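Folleo Table Linen Range: Review for Residential and Day Settings

Table linen is replaced more often than any other item in a shared dining room, and the choice is usually made from a catalogue. This review sets out our findings on the Folleo range, supplied by Kocsis, which was used in the dining rooms of our two houses at Prekmont. It covers the placemats, the napkins and the long runner. The tablecloths were not assessed.

Washing and drying

The Folleo placemat is a woven cotton mat with a stitched hem. The label recommends a wash at 40 degrees, and that setting was followed throughout. Ordinary food marks came out in a single wash. Beetroot and turmeric did not, and needed soaking overnight before the mat was presentable. Shrinkage was slight along the length and a little greater across the width, so that older mats no longer match new ones laid beside them. Settings that intend to top up their stock in stages should bear this in mind.

The napkins performed better. They dry quickly on a rack, hold a fold without starch and have kept their colour. The runner is the weakest item in the range. It creases heavily in the machine, takes a long time to iron and slips on a polished surface.

Size and layout

A placemat should hold a full dinner setting with the cutlery lying flat and clear of the hem. The Folleo mat does so comfortably. A side plate can be added if the glass is moved off the mat, although residents with limited reach generally preferred to have the glass close by. On our narrower tables, which seat 4, mats laid opposite each other leave a useful strip down the middle for serving dishes and water.
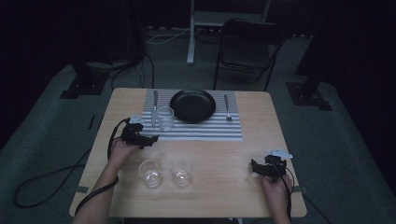 Stability is a further matter. A cotton mat without backing will move when a person leans on the edge of it or pulls a bowl forward. We tried the Fultudine underlay beneath the Folleo mats and found that it held them well, but it must be lifted and wiped after each meal, as crumbs collect beneath it. Staff at the smaller house stopped using it for that reason and have not asked for it to be brought back.

Ordering and supply

Kocsis sells the mats in packs of 4 and the napkins in packs of two. Our first delivery was complete and properly labelled. The second contained the wrong shade of napkin, and the exchange took three weeks, during which telephone enquiries were answered politely but without a date. Customers are advised to order well ahead of any event and to check the shade code on the outer wrapper before opening it.

Recommendation

The placemats and napkins are recommended for daily use in settings with their own laundry. The runner is not recommended. The underlay is suitable where tables are cleared by staff between sittings. Care labels should be left in place, as the print on them has remained readable and the washing instructions differ between items.

Review issued Wed 28 August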